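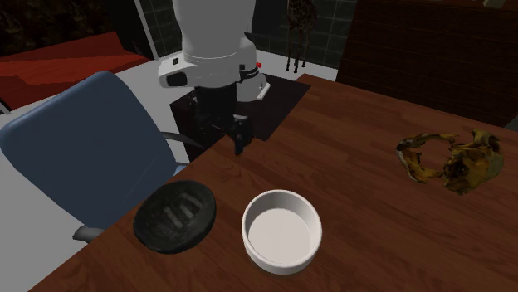
Kusum Rastogi told us that she stops trusting the charge gauge once it drops below the halfway mark, and that by then she is already planning the shortest way home. Several other drivers said much the same thing in the first round of interviews, and their remarks changed the order in which we looked at the trip records. We had meant to begin with total distance per charge. We began with the gauge.

4.2 Gauge readings and driver behavior

The nine carts in the Stilholm group are all four-seat electric vehicles with flooded lead-acid batteries. They share a dashboard layout: a speed readout on the left, a bar gauge for charge on the right, and a single warning light under the bars. The gauge takes its reading from pack voltage. Voltage sags under load and recovers when the load is removed, so the same pack can show different numbers of bars at the bottom of a hill and at the top of it. Drivers noticed this quickly. None of them had been told about it when the carts were handed over, and the owner's booklet covers the gauge in one sentence.

Over the study period the loggers recorded 485 trips. A trip was counted from key-on to key-off, with very short key-on events (moving a cart out of the way of another, for instance) removed by hand. For each trip we stored the gauge reading at start and end, pack current, speed, and outside temperature. The loggers did not store location. Drivers had asked for this before signing the consent form, and we agreed to it, which means that grade had to be estimated from current and speed together. The method is set out in the appendix.

The main result is that trips started with the gauge below 40 percent were shorter than other trips, and they were also driven more slowly. The first part is not surprising. The second was harder to read. Slower driving could mean that the driver was trying to save charge, or it could mean that the cart itself was pulling less hard on a partly discharged pack. We separated the two by looking at accelerator position. On level stretches the pedal was held further up on low-gauge trips, even when the cart had enough power to go faster. We take this as a choice made by the driver.

Figure 4. Rendered view: white robotic arm with a black two-finger gripper, and a brown wooden table.

Gaurav Saxena described the choice in plain terms. He said he "drove it like there was an egg under the pedal" whenever the gauge looked low, and that he kept doing so even after he had been shown his own records. Those records show that he never came close to running out. His lowest resting voltage for the whole period was well above the level at which the controller cuts power. Other drivers had margins nearly as wide.

There was one exception. Anayeli Contreras ran out of charge on the connecting road between Toft and the shopping area and had to be towed back. Her cart had started the trip with a gauge reading that most drivers would have called safe. When the pack was tested afterward, one battery was found to be well below the others. The gauge reads the pack as a whole and had no way to show this. We replaced the battery and kept the cart in the study, but the trips before the replacement are left out of the averages in this section. They are treated separately in 4.4.

4.3 Charging habits

We logged 210 charging sessions. Most began in the late afternoon or evening, after the last trip of the day, and ran until the charger shut itself off. A smaller number were short top-ups around midday. Top-ups were more common in April, when the weather was mild and the carts were used for longer outings, and less common after that.

Whether a driver topped up depended mainly on where the outlet was. Drivers who had an outlet inside the garage, within reach of the parked cart, plugged in after nearly every outing. Drivers who had to run a cord across a walkway waited until the evening, and two of them sometimes skipped a night. This mattered more than age, experience with the cart, or stated worry about range. It also mattered more than the type of charger, though our sample is too small to say much about that.

Skipped nights are a concern for the batteries as well as for the next day's driving. Lead-acid packs left partly discharged lose capacity over time, and the loss is not visible on the gauge until it is fairly large. Drivers were asked at the end of the study what they thought was better for the battery, charging after every use or waiting until it was low. Opinion was divided. Those who favored waiting often mentioned advice they had been given for older cordless tools or phones.

Unai Peñalver checked water levels on all the carts at each visit and wrote the readings on a paper sheet kept under the seat. The sheets turned out to be useful beyond their first purpose. Drivers began adding notes of their own, mostly on noises, tire pressure, and the behavior of the gauge in cold weather. We copied these notes into the data set as free text. They are quoted in the next section where they bear on a particular trip.

4.4 Trips with a weak battery

The trips made before the battery was replaced in Contreras's cart show a pattern that could be caught early. Under steady load its pack voltage fell faster than that of the other carts, and after key-off it recovered further. The gauge showed the recovered value at the next start. A driver who looked only at the starting value would see nothing wrong, while a driver who watched the bars on a hill would see more of them disappear than usual. Contreras had in fact written "drops a lot going up" on the sheet two visits before the tow.

A warning based on this difference needs no new sensor. The Drudham controller fitted to these carts already measures both voltage and current, and comparing the two over a short climb would be enough to flag a pack for inspection. We tried the comparison on the stored records. It picked out the faulty cart and raised no flag on the others. With one faulty cart in the group this can only be called a first check, and we have not yet run it on a moving vehicle.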